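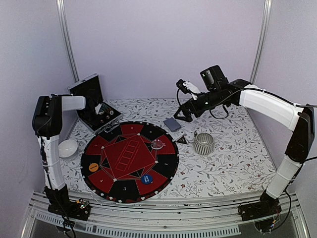 Graltuddale Day Centers – Progress Report to the Ehlers Fund, Second Reporting Period

Prepared by: Theda Teuber, program lead
Reviewed by: Rüdiger Albers

1. Status at a glance

The grant supports structured leisure sessions for older adults at the Prondlow and Minen day centers. Work in this period covered attendance tracking, staff training, transport, and the revision of the session plans. Prondlow is on schedule. Minen is behind on transport and has used less of its budget than planned.

Spending is within the approved lines. One transfer between lines is requested in section 6.

2. Attendance and enrollment

The combined target for the grant year is 800 individual attendances. Prondlow recorded steady figures through the summer, with a dip in the weeks when the main road through the town was being resurfaced. Minen had low attendance until September, when the afternoon session was moved forward to 1:30 p.m. Participants had told staff that the earlier finish let them get home before the school traffic.

Attendance is now entered on the day, at the door, on one sheet per session. In the first period it was entered from memory at the end of the week, and the two centers counted part-session attendance differently. The rule now in use is that a person who stays for at least half the session is counted. First-period figures for Minen have been restated on this basis. The restated figures are lower than those reported previously, and the earlier table should be disregarded.

New enrollments came mostly through the two medical practices near Prondlow. The mailing of 200 leaflets to households in the Minen area produced few inquiries, and we do not plan to repeat it. A notice in the pharmacy window produced more, at no cost.

3. Session content

Sessions run in blocks of 10 weeks. Each block has a fixed part (seated exercise, refreshments, open conversation) and a variable part chosen by the participants at the end of the preceding block. The variable parts offered so far are music, local history, table games, and indoor gardening.

Table games remain the most requested. Svenja Ackermann has rewritten the session plan for this option after comments from participants with reduced grip or reduced sight. Changes in the revised plan:

Standard playing cards are replaced with large-index cards for all groups.
Card holders are set out at every place before the session starts, so that no one has to ask for one.
Games are limited to those that can be explained in five minutes and left at any point without spoiling the round.
No money is used. Chips are counted back into the box at the end and have no value outside the session.

The last item was raised by two families. The wording has been added to the welcome sheet, and both families have accepted it.
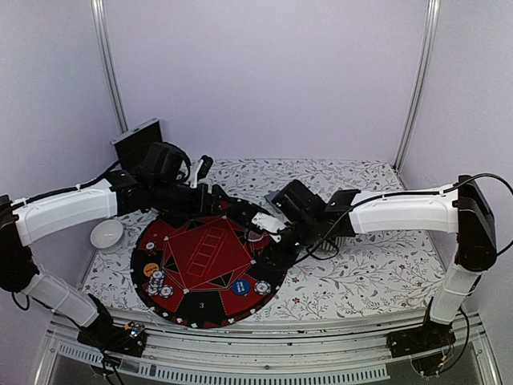

4. Staffing and training

Both coordinator posts are filled. Anoma Uddin started at Minen at the beginning of the period and has completed the induction, including safe moving and handling, food hygiene, and the basic dementia awareness course. The second-level dementia course was full and she is on the list for the next intake.

Session assistants at Prondlow have all completed first aid renewal. At Minen, 3 assistants are still to renew. Their current certificates remain valid until after the next block starts, and renewal places are booked.

Supervision meetings were held monthly at Prondlow. At Minen two meetings were missed during the handover between coordinators. Notes for the remaining meetings are on file and can be sent on request.

5. Transport and premises

Transport is the main open issue. The accessible minibus serving Minen was off the road for repeated faults with the tail lift. While it was unavailable, participants who use wheelchairs were brought by taxi where one could be found, and on several occasions none could. These absences are marked separately in the attendance sheets and are included in the center's total shortfall.

Berwyn Voyle has obtained quotes for a fixed weekly hire arrangement with a replacement vehicle guaranteed on the same day. The preferred quote is higher per trip than the present arrangement but includes the driver, insurance, and fuel. A comparison is attached as Annex B.

At Prondlow the side entrance ramp has been resurfaced by the landlord. The handrail on the left side is still loose at the lower fixing and has been reported twice. The main entrance is in use for all arrivals until it is repaired.

Heating at Minen was adequate – the new timer comes on early enough for the hall to be comfortable by the time the first participants arrive.

6. Budget

Staff costs are on plan. Materials are slightly over, owing to the purchase of card holders and large-index cards for both centers in one order. Publicity is under and will stay under. Transport is under at Minen for the reasons given in section 5.

We request approval to move the unspent publicity balance to transport for the remainder of the grant year. The overall total does not change.

7. Next period

Sign the vehicle hire agreement, subject to approval of the transfer.
Complete first aid renewal at Minen.
Run the participant survey at both centers in the last two weeks of the block, using the same questions as last year.
Submit restated attendance tables with the next report.

Annex A: Attendance by center and session
Annex B: Transport quotes
Annex C: Statement of expenditure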